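Staltlow Student Robotics Program
Interim Progress Report to the Ratanaporn Education Fund
Reporting period: February through June

1. Purpose of this report

This report describes progress made by the student robotics program during the second half of the grant year. It covers the bench automation project, student participation, spending against the award, and the work planned for the remaining months. It should be read with the first interim report, which dealt mainly with purchasing and room preparation.

2. Summary of activity

The program enrolled 26 students in the spring term, divided into four project teams. Three of the teams continued with the mobile platform work described in the first report. The fourth, known as the Virno team, was assigned the bench automation project, in which students teach a robot arm to carry out simple handling tasks of the kind found in a school chemistry laboratory.

The project was chosen at the request of the science department. Teachers there asked whether a student-built system could move sample tubes between a rack and other containers with enough care to be used in demonstrations. The team has treated this as its design goal for the year and plans to present the result at the Cendadetti student showcase.

3. Bench automation project

Work during the period centered on two matters: the design of the gripper fingers and the collection of practice runs. Students drew several finger shapes and compared them on the same tasks. The main question was how the inner face of the finger should be cut so that a narrow tube sits securely without being squeezed. A slot or channel along the inner face was kept in the designs carried forward.

The team also prepared a set of table layouts using clear racks, tubes with colored liquid, a beaker and everyday containers such as cups and bowls. Layouts are changed between runs so that the arm does not come to depend on one fixed arrangement. Clear plastic on a white table has been the hardest condition for the vision software, and students have spent more time on it than the work plan allowed.
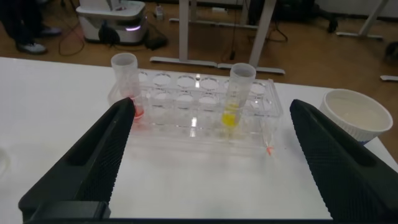
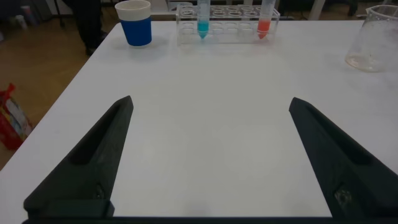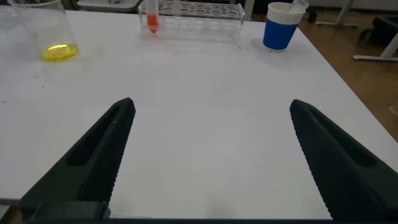

Colored liquid in test tubes, held in a clear rack on the white work table, with the gripper open.

Submitted by
Ifigeneia Lambrakis
Program Director, Staltlow Student Robotics Program

4. Results to date

The team set a target of 3,000 recorded practice runs for the grant year. Around 1,000 had been completed and checked by the end of the reporting period. This is behind schedule. The delay came from two causes – a late start in February, when the work tables were not yet available, and a decision in April to discard early recordings that had been labeled inconsistently.

Picking up a single tube from a rack is now the most dependable task. Putting a tube back into a chosen hole remains difficult, particularly when the neighboring hole is occupied. Students have written a short procedure for sorting failed attempts by cause, and that procedure has since been adopted by the other teams.

Pouring has been tried only at low speed and with very small amounts of liquid. The team does not expect to include it in the showcase presentation.

5. Student learning

Each member of the team rotates through the roles of operator, recorder, table setter and reviewer. Students keep individual notebooks, which are read by staff at the end of each unit. The notebooks show clear growth in how students describe a problem. Entries from February tend to say that the arm "missed," while entries from May usually name the object, the direction of the error and the change made before the next attempt.

Attendance was steady except during the state testing window. Two students moved from the mobile platform teams to bench automation at midyear, and both have completed the safety unit required of all operators.

6. Budget

Spending remains within the approved award. Purchases under the supplies line covered racks, tubes, replacement finger material and cable. The travel line is unspent and is reserved for the showcase. We ask the Fund to approve moving a part of the equipment line to supplies, as set out in the attached form. The total award would not change.

7. Planned work

During the summer session the team will resume recording at a higher weekly rate, with two shifts of students at the table – one in the morning and one after lunch. Work on returning tubes to the rack will take priority over any new task. The science department has agreed to observe a trial demonstration before the fall term and to give written comments, which will be included in the final report.

Staff will also revise the operator handbook and extend the safety unit to cover glassware. Questions about this report may be sent to the program office.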